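Speaker Notes: The Shared Table. Keeping Dining Surfaces Clean in Family Accommodation
Staff development session, March. Presented by Edileuza Honorato, Household Standards, Drurnent Residential Services 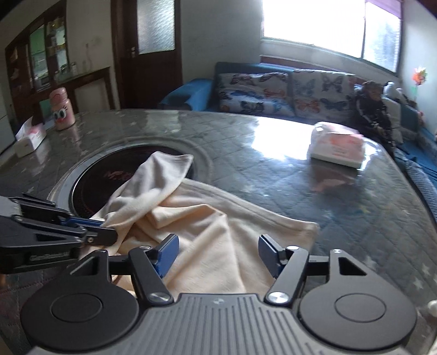
The subject of this session is the dining table in family accommodation, and in particular the table with a cooking surface built into it. Most of our households eat, do homework, fold laundry and receive visitors at one piece of furniture, and its condition tells an inspecting officer a good deal about how the rest of the home is managed. On the slide, colleagues will note a round cooktop set into the table itself, a clear glossy plastic sheet over a grey quilted pattern, and a cream-coloured cloth with its upper end over the rim of the cooktop. Two tissue boxes and a thermos bottle share the table. I shall return to each of these in the course of the talk.

Pause. Allow the room to look at the slide before continuing.

1. Purpose of the session

The revised household guidance comes into force at the end of March. It replaces the single paragraph on tables in the previous edition, which dealt only with plain wooden tops and did not mention covers at all. Osvaldo Pimentel and I prepared the new text over the winter, with comments from the Araújo and Zilora sites. Copies are on the side desk. Please take one for each member of your team.

The guidance covers 3 matters: the covering, the cooking surface, and the objects that remain on the table between meals.

2. The covering

Clear plastic sheeting is the most common covering in our accommodation and residents generally prefer it. It allows a patterned layer to be seen and protects it from spills. Our position is that it may remain in place provided that it lies flat and is lifted at regular intervals.

Say here that lifting the sheet is the step most often missed. Crumbs and liquid travel under the edge and stay there. At the Araújo site, Jeferson Brito's team now lifts the covering every eight days and wipes both faces. The layer beneath is aired before the sheet goes back.

Glossy sheeting also shows smears under strong daylight. Where the table stands near a window, as it does on the slide, staff should check the surface from more than one side before recording it as clean. A surface in full glare can look spotless from one chair and quite otherwise from the next.

Abrasive pads are not to be used on plastic sheeting. A soft cloth, warm water and a small amount of washing-up liquid are sufficient. Rinse the cloth and go over the surface once more with clean water. Residue from washing-up liquid attracts dust, and several of the complaints passed to us last year concerned a sticky table that had been cleaned that same morning.

3. The cooking surface

An inset cooktop creates a joint between two materials, and the joint is where dirt collects. The ring around the glass should be treated as a separate task with its own cloth. Work in one direction round the circle and turn the cloth to a fresh side at each quarter.

Before any cleaning, the appliance must be switched off at the wall and left for 20 minutes. This applies to induction models as well. The glass of an induction cooktop does take heat from the pan, and residents are sometimes told otherwise.

Cloths must never be stored on the cooktop or left there after the work is finished. The cloth goes to the wash basket or to its hook. Plastic sheeting must be kept clear of the glass on all sides, and any cover that has begun to curl or creep towards it should be trimmed or replaced. Requests for replacement go to Welington Conceição, using the ordinary form.

If asked about scrapers: a glass scraper may be used by staff who have completed the short practical with Feketti. It may not be lent to residents.

4. Objects left on the table

This section usually produces the most discussion. Allow time for it.

The earlier guidance asked for a clear table between meals. Very few households kept to it, and officers were recording failures in homes that were otherwise in very good order. The new text accepts that a family will keep certain things to hand. Tissues, a drinking bottle and a child's cup are all permitted. They should be lifted during cleaning and the surface beneath them wiped, and they should be returned to a place well away from the cooking surface.

Paper goods require particular care. A tissue box is light and easily pushed along by a plate or an elbow. Please refer again to the slide, where one of the boxes is wrapped in a translucent plastic bag. Wrapping keeps splashes off the card, but neither card nor bag should come near hot glass. We suggest the far side of the table, and the same place every day, so that children learn where to reach.

Children's bottles should be washed with the dishes. Models with a raised face or moulded features, such as the pink one shown, hold dirt around the eyes and mouth and need a small brush.

5. The seating beside the table

In smaller homes the sofa often serves as dining seating. The guidance therefore extends to whatever lies within reach of the table. Cushion covers are to be removed and washed every four weeks. Soft toys may stay on the sofa, and our households are not to be asked to put them away for a visit.

Blankets need a little more thought. A blanket folded on the seat can hang over the edge next to the table, and the lower part then picks up food and floor dust. Fold it once more and place it against the back of the sofa. Curtains near a table should be tied back while cooking is in progress.

6. Order of work

Read this section slowly. Colleagues will be writing.

Switch off the cooktop at the wall and wait.
Lift all objects from the table on to a tray.
Shake out the cloth before it is dampened.
Clean the covering from the outer edge towards the cooktop.
Change the cloth. Clean the glass, then the ring.
Dry both surfaces.
Wipe the base of each object and return it.
Remove the cloths from the table.

The drying stage is the one we would ask team leaders to supervise for the first month. Water standing at the joint works its way under the sheet.

7. Recording

The table now has its own line on the weekly sheet. Enter the date on which the covering was last lifted, and enter any damage to the sheeting in the remarks column. A tick on its own will be returned to the site. Arlindo Godoy will collect the sheets from all sites and will report on them in writing to team leaders.

Questions of tone have been raised by residents in the past. Staff enter these homes as guests. Comments on a family's belongings, their choice of pattern or the number of things they keep about them have no place in the record or in conversation.

8. Questions

Take questions for the remaining time. If the matter of glass-topped tables is raised, explain that it falls under the separate note on fragile furniture. Questions about the cost of new sheeting should be referred to Welington Conceição.

Collect the attendance list before the room is released.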